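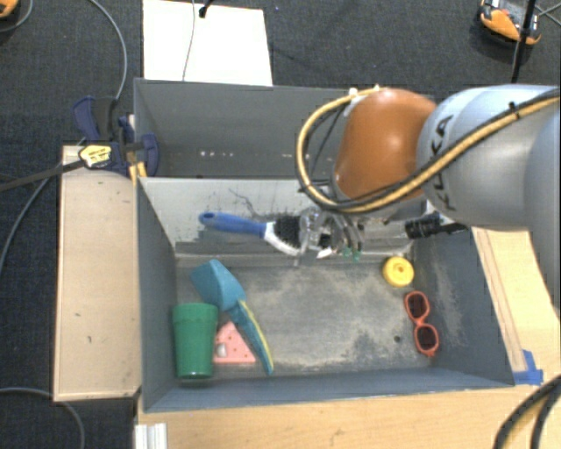
Dreltlow
Forum moderator, Sheds and Storage
Posts: 1,655

Saturday is finally bin day at our place! I'm down to the big grey tubs. One has a green plastic cup, a teal toy shovel and a blue-handled brush in it, and I love how much life is left in these things. The floor is scratched to bits and I couldn't care less. What do you all do with scuffed ones, scrub or leave?

Lamico
Member
Posts: 40

Leave! Mine have been through 11 summers of beach gear and they look dreadful and hold everything. Bicarb paste lifts the dark squiggles off the walls if they bother you, but the scratches are there for good.

Schumacher
Member
Posts: 1,722

Have to disagree with Lamico. Grit sits in those worn patches and then you're tipping sand into the boot every trip. Hot soapy water, stiff brush, upside down on the lawn till arvo. Also I'd never keep a cleaning brush in with the sandpit toys.

Dreltlow
Forum moderator, Sheds and Storage

Ooh, fair call on the brush. It could go on a hook, it's got the hole in the handle for it.

Lamico
Member

A bit of sand never hurt a boot, Schumacher :)

Clarken
New member

Do you stack yours or keep them one behind the other? Mine jam together something shocking when I stack them.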